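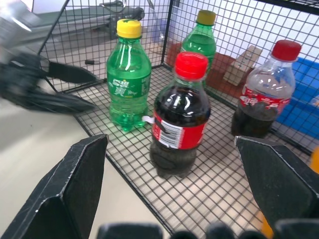
Rendia brings robot handling to its Bustdale returns room, with staff in charge of the pace

BUSTDALE, Jan 25, 2022 – Rendia today announced that its Bustdale site has moved its returned drinks and snacks onto a robot-assisted sorting bench, the first in the company to be run day to day by the people who used to do the lifting themselves. The bench was planned with Nolte, the engineering firm that also trained the team, and runs on Nondum, a control program that lets an operator stop, slow or retrain a task from a touch screen.

Returns work has always been hard on wrists and shoulders. A sorter in Bustdale could handle 746 items in a shift, nearly all of them by the same reach, grip and turn. Under the new setup the arms do the repeated picking, and the sorters check dates, decide what goes back to stock and deal with anything damaged or unusual. All 14 members of the returns team have kept their jobs and their hours, and six have finished the Nondum operator course, with the pay grade that goes with it.

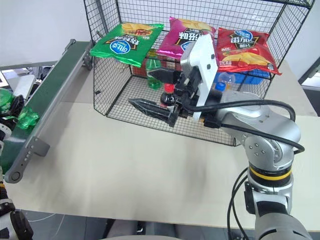 Mixed goods were the part of the project the team cared about most. Earlier machines the site looked at wanted one product, one size, always facing the same way, and returns never come like that. Bustdale asked for a bench that could be tried on the things that really turn up, and the sorters chose the test items themselves. Bags of chips lying over the top of a wire cage are a good case – they fold and slide, and a grip that suits a bottle can crush them. The sorters know how each kind of pack behaves in the hand, and their notes went straight into the grip settings.

Those notes are now a regular part of the job. At the end of each shift, operators log the picks that went badly and suggest changes, and a Nolte engineer goes through the list with them every week. So far, 17 of their suggestions have been built into the bench, including a slower approach to soft packs and a louder tone before an arm starts moving.

The change has been felt on the floor in smaller ways too. Breaks no longer have to be staggered to keep the line fed, and two sorters who had been on light duty are back with their old team. Rendia is delighted with the start Bustdale has made!

A second bench is due to open at the site in July. Training places will be offered first to returns staff who haven't yet taken the course, then to colleagues in the packing hall.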